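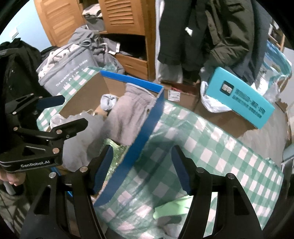

**Moving house with a sourdough starter, a cat and too many books: what would you do differently?**

**plodwood_pete**
Right, we've got the keys from September and I'm already in a flap. Two-bed flat to a small terrace, 18 miles apart, one cat (elderly, opinionated) and far more books than any sane couple should own. I've moved four times before and made a mess of it every time, so I'd like to hear what you lot swear by. Mainly:

- big boxes or small ones?
- pay for a van and two blokes, or hire a van and do it ourselves?
- does anyone label things properly or do we all write "MISC" on the last ten?

My wife says small boxes for everything. I say that's madness for bedding.

---

**aurelia.enache**
Your wife's right about books and you're right about bedding, so you can both be smug. I packed my entire cookery shelf in one enormous box once and the bottom went on the stairs. Larousse on the foot. I still think about it.

Starter: feed it the night before, put it in a jar with loads of headroom and don't screw the lid down. Mine travelled in a saucepan between my knees and was perfectly happy.

---

**gravelpit**
Pay the blokes. Pay the blokes. Did I mention, pay the blokes? We hired a van for our move to Andrade Road and by the time we'd paid for fuel, the extra day and the scrape on the wing we'd saved £30 and stopped speaking to each other.

---

**Kamonchanok_B**
I'm going to disagree with gravelpit! If you've got ground floor at both ends and a couple of mates who aren't precious about their backs, doing it yourself is fine, even quite fun. I've done it both ways and the firm was late, and then we had to stand about in an empty kitchen with nothing to sit on and the kettle already on their lorry. (Keep the kettle with you. And mugs. And loo roll.)

Boxes: I'd go medium. Big ones always get filled to the top by somebody, normally me, because there's still room and you think oh, I'll just pop the iron in.

---

**gravelpit**
Was it Hallura? We had Hallura the time before and they were two hours late as well.

---

**Kamonchanok_B**
It was not, it was a man called Steve.

---

**plodwood_pete**
Ha. We're second floor, no lift, so I think that settles the van question whether I like it or not. Steve need not apply.

Anyone used plastic crates? There's a place that rents them by the week, and I quite like the idea of not wrestling with parcel tape.

---

**mrs_tansy**
Used crates last time. Stack beautifully, no tape, the blokes loved them. BUT you have to unpack to give them back, and I'm a person who still has a box of "desk bits" from 2011 in the loft. Ended up tipping six crates out on the spare bed the night before collection, and there they stayed until my mum came to visit.

---

**aurelia.enache**
That's an argument for crates if you ask me, mrs_tansy. It got them unpacked.

---

**mrs_tansy**
It got them onto a bed!

---

**wuvville_wanderer**
Labelling. Room on the side, never on the top, or you can't read it once they're stacked. And write the room it's going TO. We wrote "back bedroom" on everything, and the new place had two.

We also kept a notebook with numbers against each box. Lasted 20 boxes and then I lost the notebook in a box.

Cat: shut it in the bathroom with its litter tray, its bed and a sign on the door while the loading's going on. Last thing out, first thing in. Don't let it outside for at least 3 weeks, whatever it tells you.

---

**gravelpit**
3 weeks is over the top. Ours was out after ten days and came home for tea.

---

**wuvville_wanderer**
And my neighbour's went back to the old house across a dual carriageway. I'd rather have a cross cat than no cat. Ask the vet if you're not sure, Pete, especially with an older one.

---

**plodwood_pete**
She'll be staying in till she's forgotten the old place existed. She mostly lives on the radiator as it is.

OK, so: firm for the heavy stuff, small boxes for books, big ones for duvets (I'm having that), starter on the passenger's lap. Still torn on crates. Going to ring round for quotes tomorrow and I'll let you know what they say about the stairs.

---

**Kamonchanok_B**
Tell them about the stairs before they quote! And measure the sofa.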